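Kirnier Community Boards > Local Government > Budget talk
Thread: County wants to cut the lake cleanup money AGAIN

millpond_62
Posted 2 August 2017

Draft budget is up on the county site. Page 13. Akalero Lake cleanup goes from 95 thousand down to 2 thousand. Two. That's not a cut thats a rounding error they forgot to delete. Public comment open til the end of the month, go write something.

gravelroad
Reply #1

Saw it. Didn't they try this in December too? Pulled it at the last minute when the room filled up.

millpond_62
Reply #2

Yep. Same line item, same wording pretty much. Guess they figure people are at the beach in summer.

tallyho_kirnier
Reply #3

Going to be the unpopular one. What did we get for the money? Weeds are back every year by July. Roads on the Pekholm side are a disgrace and nobody posts a thread about that. If the state wants a clean lake the state can pay for it.

gravelroad
Reply #4

State match only comes if the county puts in its share. Lose ours, lose theirs. It's in the grant letter.

tallyho_kirnier
Reply #5

Link to the letter? Keep hearing about this letter.

gravelroad
Reply #6

Clerk's office has it, I read the paper copy. Will ask if they can scan it.

dockside_major
Reply #7

Own a place off Major Street, 62 feet of shoreline. Before the cleanup you couldn't get a boat out past the first buoy in August. Now you can. So weeds "back every year" sure, but not like that. Come look.

tallyho_kirnier
Reply #8

So the whole county pays so you can get your boat out, got it

dockside_major
Reply #9

The public beach is on the same bay. So is the town water intake. But ok.

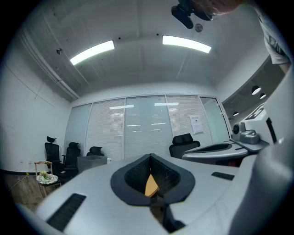
benchwarmer13
Reply #10

Couple things from the work session last night, I stayed for all of it unfortunately:

1. Finance says the money moves to the general fund. NOT to roads. Asked twice, same answer both times.
2. The Pekholm commissioner wants it put back at half. Didn't get a second.
3. Vote is after the comment period closes, no date set yet.

tallyho_kirnier
Reply #11

If it isn't going to roads then I don't see the point either. Still want to see results before I say yes to the full amount. Half seems fair to me.

millpond_62
Reply #12

Half doesn't get the match tho. Thats the whole problem with half.

gravelroad
Reply #13

Correction on that, and on me. Called the clerk. Half gets a partial match, they scale it. So I was wrong in #4, it isn't all or nothing. Still a lot less money coming in. Scan is supposed to go up with the meeting packet.

tallyho_kirnier
Reply #14

Appreciate you checking.

millpond_62
Reply #15

Huh. Ok. I'd still ask for the full amount. Start at half and you end up at a quarter, seen it with the library.

dockside_major
Reply #16

Same. Anyone know if email comments count the same as showing up? I work evenings.

benchwarmer13
Reply #17

They count, they go in the packet. Put your street address in or they toss it. And keep it short, they were skimming last time, you could tell.

dockside_major
Reply #18

Thx. Sending mine tonite.

tallyho_kirnier
Reply #19

Sending one too. Mine says half and fix the Pekholm road.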